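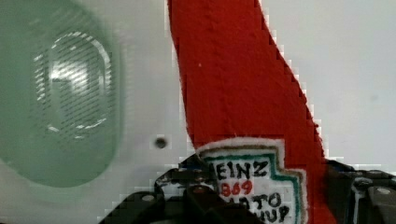
Review: Wasirel Account Protection Service for Public Figures

Wasirel is a subscription service intended for performers, authors and other people whose names attract unwanted attention online. It monitors a client's website, email and social media accounts for signs of intrusion, and it assists with the removal of private material that has been published without consent. The Imbridge Performers' Association reviewed the service on behalf of its members over a period ending in July.

Enrollment was handled by telephone and took most of a morning. Each client is asked to list every account held in their own name or managed by an assistant, including those no longer in use. Rosaura Rengifo, who coordinated the review, noted that old accounts presented the greatest difficulty. Several members had fan pages and mailing lists set up by former managers, and passwords for these could not be located. Wasirel staff were patient in this respect and prepared the recovery requests themselves.
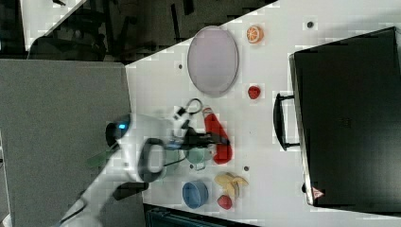 A red toy and a pale green cup on a white tabletop.

The monitoring component sent 266 alerts to participating members. Of these, 222 concerned routine events such as a sign-in from a new telephone. The Association considers this proportion too high. Members who travel for work reported that they began to disregard the messages, and the setting that limits them is placed under "Household" when most users would look for it under "Notifications."

The removal service was more satisfactory. Requests are submitted on a single form, and a named case worker replies in writing. Florin Bălan, a member who submitted three requests concerning a home address posted on gossip forums, received a reply to each before 6 p.m. on the day of filing. Two of the pages were taken down. The third remains online, and Wasirel has stated that it cannot compel the site's owner to act.

The annual fee is $400 per person, with no reduction for groups. Members with a modest public profile may find that a password manager and two-step sign-in meet their needs at lower cost. Those who have already experienced harassment are likely to find the case worker alone worth the fee.

The Association recommends the service with reservations. A comparison with the Musano plan will be issued to members separately.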